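The Long Afterlife of the Living Room Set
By Wanda Escobedo
Jun 20, 2020
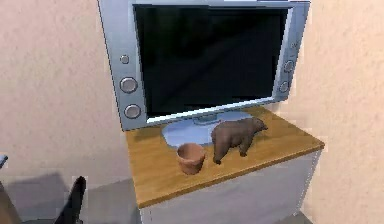

3 min read

For much of the last century, the evening broadcast set the hours of the household in Lomley. Supper was served before the news, and telephone calls waited until after it. The Salinas Library has now gathered 49 recorded interviews with residents on the subject, and the collection will open to the public in October.

Many of those interviewed recall the set as a piece of furniture first - polished weekly, and given the best corner. Others speak of neighbors who came to watch and stayed to talk. The library holds 400 printed program guides from the same period, donated by the Hanent family, and readers may consult them by appointment.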